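Bag sorter and room tidier (part-time)
Delldale Reuse Rooms, Gasau

We are looking for one person to take over the carrier bag corner at Delldale. The post is for 6 hours a week, with a fixed session on Thursday and the rest of the time agreed between us. It starts in November and is paid.

Delldale takes in used carrier bags and passes them on to small shops that want them. Last year we handled nearly 3945, most of them the thin white sort with a smiley face on. They reach us crumpled and mixed together, and the job is to get them back into a state somebody can use.

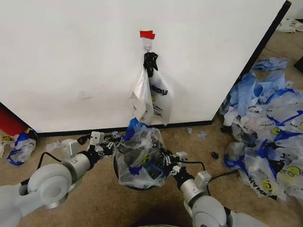 Hook and bin at the white panel

You would sort bags from the floor pile, shake them out and check them for splits. Sound bags are folded for Dadico, who collect. Torn ones go in the bin by the panel, and when the bin is full its contents are packed into a larger bag for Morelli. The hook under the red tape takes one bag at a time. Please tie the handles before hanging anything on it.
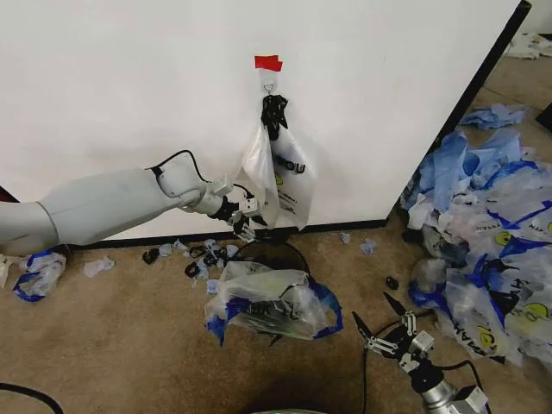
The carpet needs going over at the end of each session. Small scraps of plastic get into it and the vacuum does not always lift them, so some picking up by hand is part of the work. You should be comfortable bending and kneeling for short spells. Nothing is heavy.

No experience is needed. We would like someone who turns up on time and can work without much supervision. The first 2 sessions are done alongside the present sorter, and they are paid at the full rate.

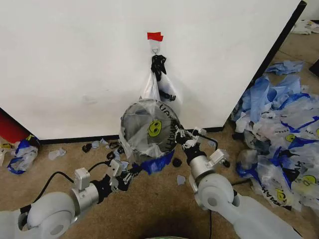
Gloves are supplied. There is a kettle and a toilet on the same floor. The building has a lift, and the nearest bus stop is opposite the main door.

To apply, write a short letter saying when you are free and quoting reference 1258. Leave it at the front desk or post it to the Gasau address. A CV is not required. You are welcome to see the room before applying.

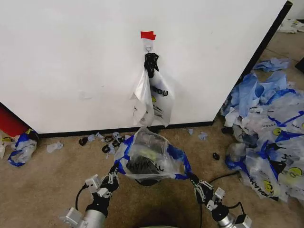
Amedeo Sanna
Rooms Manager, Delldale

Please ask for me at the desk if you want to look round. Mornings are best. We will reply to every letter, and interviews will be held in the same room.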